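Turnholm Community Wardrobe
@turnholmwardrobe

1/ The Turnholm Community Wardrobe will open its summer headwear lending shelf in June. Over the coming weeks residents may borrow caps and sun hats free of charge from the front desk. The following posts set out how caps are sorted, stored and issued, and what we ask of donors and borrowers.

2/ The spring appeal closed with 450 items of headwear received. Of these, 98 were baseball caps in adult sizes. We thank all households, clubs and workplaces that contributed, including the staff of Kulimura, who placed a collection box in their reception area.

3/ Caps have in previous years been kept in drawstring bags. Brims were bent, and borrowers were obliged to empty a whole bag in order to find one cap. From this season, all caps will be kept in clear plastic bins without lids. Contents may be checked at a glance and the bins can be wiped clean between loans.

4/ Sorting is carried out on a table cleared of all other stock. Dark caps are handled separately from light ones, as navy, charcoal and black are easily confused on the shelf label. 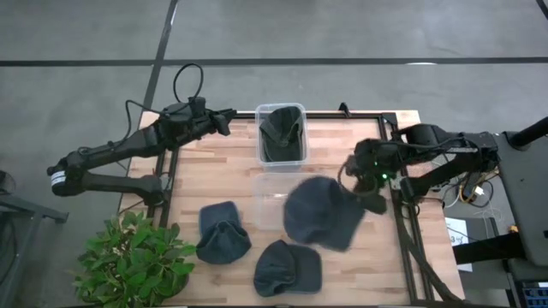
Dark grey caps at the sorting table, one already in its clear bin.

5/ Each cap is checked in the same order: crown, brim, sweatband, fastening. A cap with a cracked brim or a fastening that will not hold is set aside for the textile recycling collection. Fading is not a reason for rejection. A washed-out cap gives the same shade as a new one.

6/ Donors frequently ask how caps should be cleaned before they are handed in. Please sponge the sweatband with lukewarm water and a little mild soap, rinse with a damp cloth and leave the cap to dry in its natural shape. Please do not put caps in a tumble dryer or on a radiator.

7/ Older caps may have a cardboard stiffener inside the brim. These must not be soaked. If you are unsure, bend the brim very gently: cardboard creases and stays creased. Hand the cap in unwashed with a note and our staff will clean it by hand.

8/ Caps may be laid in the bins with the crown up or down. Our preference is for the crown to be down, with the inside showing. The sweatband can then be inspected by the desk team without handling, and any size label is easier to find.
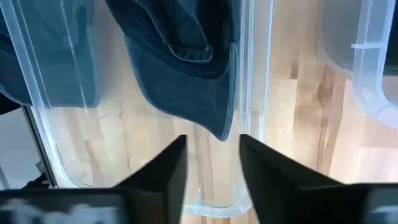 Navy cap with a faded, stitched brim, stored upside down in a clear bin.

9/ Bins should not be overfilled. A soft cap may be folded once, back into front, but the brim should never be folded. Where a cap does not fit without force, please use a larger bin. Structured caps with a stiff front panel are to be kept flat on the upper shelf and are never folded.

10/ Labels are placed on the front edge of the shelf and show colour and size only. We do not sort by brand, by age of wearer or by gender. Visitors are welcome to try on any cap that has been checked. A mirror is provided beside the desk.

11/ Loan terms. Up to 4 caps may be borrowed per household at any one time. The loan period is the whole season, with returns due when the summer shelf closes. No deposit is taken and no proof of income is requested. A name and a contact number are sufficient.

12/ Schools, sports clubs and walking groups may apply for a group loan. A total of 200 items has been set aside for this purpose, including children's sun hats with neck flaps. Group applications are handled by Anselmo Cárdenas and should state the number of wearers and the approximate sizes needed.

13/ The Nina reading garden will hold a small box of spare caps for visitors who arrive without one. These are for use in the garden and should be left in the box on departure. The box is emptied and the caps cleaned by our staff.

14/ Returned caps should be handed to a member of staff and not placed directly in the bins. Every returned item is cleaned before it goes back on the shelf. Please tell us about any damage. No charge is made for ordinary wear, and small repairs to stitching can be done on site.

15/ We are still short of caps in small adult sizes and of wide-brimmed hats in any size. Winter hats cannot be accepted until the autumn appeal opens. Cycle helmets and riding hats cannot be accepted at any time, as we are unable to check their safety.

16/ Donations may be brought to the side entrance on Clilamero Walk between 10 am and 3 pm. Please do not leave bags outside when the building is closed. Questions on loans or donations may be sent by reply to this thread or raised at the front desk.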